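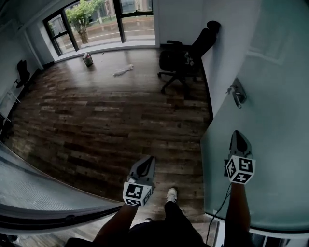

The small room, with the plank floor and the pale teal glass door

Glass door on a small room, how do I cut the noise without replacing it?

Posted by Kulap Tanasarn in Renting and Small Spaces

Hi all, long-time reader, first-time poster, so be gentle!

We moved into our unit in March and I've claimed the smallest room as my study. It's got wood-look planks on the floor and a glass door, and I love the colour of that door, I do, but it may as well be a flyscreen for all the sound it stops. I do transcription from home (medical letters mostly, with a bit of legal when they're desperate), and on the other side of it is the lounge, where my husband watches the footy and my mother-in-law rings her sister in Chiang Mai on speaker. At full volume. Every arvo at four.

I downloaded one of those free sound meter apps and sat at my desk with the door shut while the telly was going. It got up to 68 decibels, which I know doesn't mean much coming off a phone, but it felt about right to my ears — I couldn't hear the doctor mumbling through my headphones without winding them right up.

What I've done so far: asked the agent whether the owner would put a solid door in. The agent said we could do it at our own cost and put the old one back when we leave. I got a quote from a mob called Gastine and they wanted $463 just to come and take the old one off and store it, before you even get to buying a door. Nope.

I also bought a roll of Zenier film from the hardware shop because the bloke there told me it was "acoustic". I haven't opened it yet. Should I take it back?

Things I can't do: drill into walls, paint anything, glue anything that won't come off again. Things I can do: sew (quite well), spend a bit of money (not a lot), and nag my husband about headphones (ongoing).

The room echoes too, if that matters. My own voice sounds like I'm in a public toilet when I'm on the phone to the clinic. Is that the same problem or a separate one?

Thanks heaps in advance.

grevillea_jen replied

Hi Kulap, and welcome! I spent three years in a flat with a glass door on the bedroom and a flatmate who played bass, so I've got opinions.

Take the film back. Window film is lovely for privacy and glare, but it weighs next to nothing and you need weight to stop sound. I've never used that brand so maybe theirs is magic, but I'd want my money in my pocket.

You've got two separate problems. One is sound getting in past the door, and the other is sound bouncing around once it's in there (or once you make it). People mix them up all the time, then they stick foam squares on everything and wonder why they can still hear the neighbours.

For the getting-in part, start with the gaps. Turn the lounge light on at night, shut yourself in the study in the dark and look for where light comes past the edges. Anywhere light gets through, so does your mother-in-law's sister. Mine was worst along the bottom. I used one of those double draught stoppers that slides under the door, the sort with a foam tube either side, and cut it down with scissors. Standard ones are usually long enough for an 800 mm door but do measure yours first. For the sides, get the self-adhesive brush or rubber strip and test a little piece somewhere hidden for a week to see whether it peels off cleanly. If your door slides, go for brush, the rubber drags something shocking.

Then hang a curtain over it, and since you sew you're laughing. Go heavy! I used an old wool blanket with a lining of cheap blockout and made it much wider than the door so it hung in folds. Let it just touch the floor. A tension rod will hold it if there's something solid either side to push against, but test it with the full weight before you trust it, because mine came down on my head at two in the morning and I thought I was being burgled.

The echo is the easy bit. Hard floor, bare walls, glass — it's got nowhere to go. Put down the biggest rug you can afford with a proper felt underlay. The underlay does more than people expect. A bookcase full of books helps too, and so does a fabric armchair, or a clothes rack with your winter coats on it if you don't mind looking at them.

Don't expect silence. I'd say mine went from hearing every word to hearing that somebody was talking, and I could work with that.

pete_from_the_shed replied

just get him the headphones

Marnie W replied

Agree with nearly everything Jen said, only I'd be careful with the underlay. We had plank flooring from Skesico in our last rental and the care sheet said no rubber-backed mats because they can discolour it. We didn't know and ended up with a yellow rectangle where the rug had been, and then a very long chat with the agent at the end of the lease. Felt's fine as far as I know, but ask the agent what your floor is before you put anything on it, and get the answer in an email.

For the curtain, have a look in the remnants bin at Thongsuk if you've got one near you. I got a piece of upholstery velvet there for less than the lining cost me. Weighs a tonne, and it nearly killed my sewing machine, so use a big needle and go slowly.

One more thing, might be obvious, but where's your desk? I had mine right beside the door for a year. Moved it to the far corner with my back to the wall and it made more difference than I'd have guessed, and it was free. I also swapped my old open-backed headphones for closed ones. If you're transcribing all day I'd do that before I bought anything else.

Kulap Tanasarn replied

You're all wonderful, thank you! Did the light test last night and there's a gap along the bottom you could post a letter through, so the draught stopper's first. Film's going back tomorrow. Have emailed the agent about the floor.

Desk is right beside the door, Marnie. Moving it this arvo, before four.

Pete, he says he doesn't like how they squash his ears.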